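Subject: Re: Paper strip on the sorting table
List: Gakside table games
July 2018

Thanks for the comments on the June layout. I have put the replies in the order they came up and quoted the earlier message so that it makes sense to anyone who wasn't on the list at the time.

> We tried the cube game from the last mailing on our own table at Pondow and
> it went well enough, but the children kept asking where the start was. We
> had the box in the middle and the cubes all round it. Could someone say how
> the table is meant to be laid out? Also, is the paper needed? Ours is a
> dark table and the cubes show up fine without it. Last thing — we only have
> the hard plastic cubes from Rusnák and they make a dreadful racket going
> into the box.

On the layout first. The box goes at one end and the cube starts at the other, with the paper running between them. The strip is the lane. If the box is in the middle there is no lane, and people reach across each other. We set ours diagonally so that there is elbow room on both sides, but straight along the table would do just as well if yours is narrow.
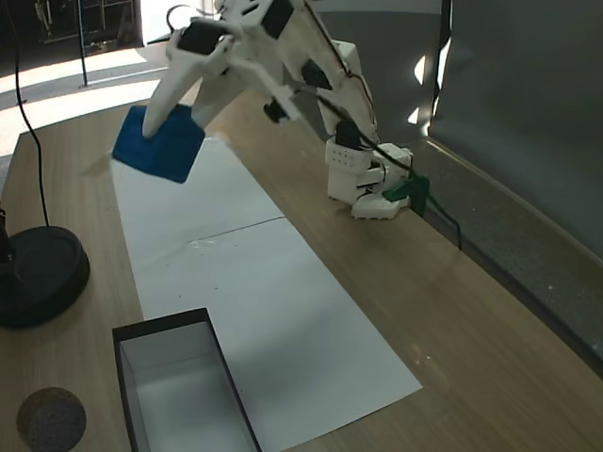 Gakside Toy Library — Games and Equipment Group

The blue cube is at the far end of the paper and the box is down at the near end, resting partly on the strip. I like the overlap, as it leaves no gap between the lane and the box. Ours is an open box with a white inside and thin black rims, and a blue cube is easy to spot against the white.

On the paper, I would keep it even on a dark table. It isn't there for contrast so much as to show where the game is. We join two sheets end to end, and the faint seam across the middle makes a handy halfway mark for the younger ones. The paper picks up specks and scuffs, so change it when it starts to look tired. I bought a pack of 300 sheets from Stonov and we have hardly made a dent in it.

On the noise, line the box with a piece of felt cut to the size of the base. Take it out afterwards and shake it, or the crumbs build up. I have used old carpet underlay too but it sheds.

The cube bag is number 641 in the cupboard list if anyone wants to borrow it. Please put the box back with it, as the two were returned separately last time and it took a while to match them up.

If Pondow want a second set I can bring one over with the jigsaws. Let me know on the list which size of box you need.

Games and Equipment, Gakside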